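Teaching by hand at the Kanora workshop

2019-06-14

Many members have asked what we do in the back hall since the spring, so I will try to write it in order. My colleague Štefánia Sýkora wrote the first part of the project in the last newsletter, and I continue from the place where she stopped.

We have now two arms on one table, and we teach them small packing jobs. We do not write a program for every movement. A person sits at the side with two handles, moves them, and the arms on the table do the same movement in the same moment. The computer keeps the positions of all joints and the pictures from the fixed camera. One such recording we call a "run". When there are enough runs of one job, we give them to the learning program and let the arms try alone.

The first job was to put stationery into a box. For this job we made 400 runs between January and the end of the course, and it took much more patience than I expected. The second job is the one we have on the table at present. The things come from a small rack and from open bins, and they have to go in a low case at the front. Both arms must work, and often they have to be very near to each other, which is hard for a beginner. The left hand and the right hand of the person have to think together, as Ľudovít Jelínek explains it to new people.

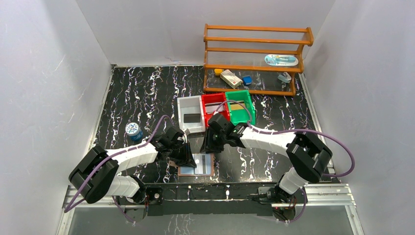 The two grippers over the open case, with the bins and the rack behind them.

From the second job we have 54 runs so far. Of these we threw away 14 and kept 40. I want to explain why, as some people were disappointed that their work was not used. A run is not bad if the gripper misses the thing and takes it on the second try. Such a run is even useful, and we keep it. We throw it away when the person stops in the middle for a long time to speak with somebody, or when the two arms touch. Please do not be sad about it. My own first five runs all went away.

Dagmar Vondráček has prepared a new sheet with the rules for recording. It hangs beside the handles. The most important points from it:

Move slowly, but do not stop without need.
Start every run from the same rest position of the arms.
Change the places of the things a little before each run.
If an arm comes too close to the other one, let go of the pedal. The arms stay where they are.
Write your initials and the number of the run in the notebook.

The third point is the one that we forget most often. When all things lie always on the same place, the arms learn the place and do not look for the thing. We saw it with the first job, when Zdzisław Kaczmarczyk moved one eraser by the width of a hand and the arm closed its fingers on nothing, very exactly, again and again.

Still open is the question of the handles. The pair from Gedier is light and good for long sitting, but you do not feel in it when the gripper holds something. The older pair from Tridard is heavy, and after about 2 hours the shoulders hurt. Miroslava Polák would like to hear opinions from everybody who tried both, also from people with small hands.

New people can come for an introduction before they record. It is enough to write your name on the list at the door of the back hall. Bring shoes with closed toes, and please leave the coffee in the kitchen.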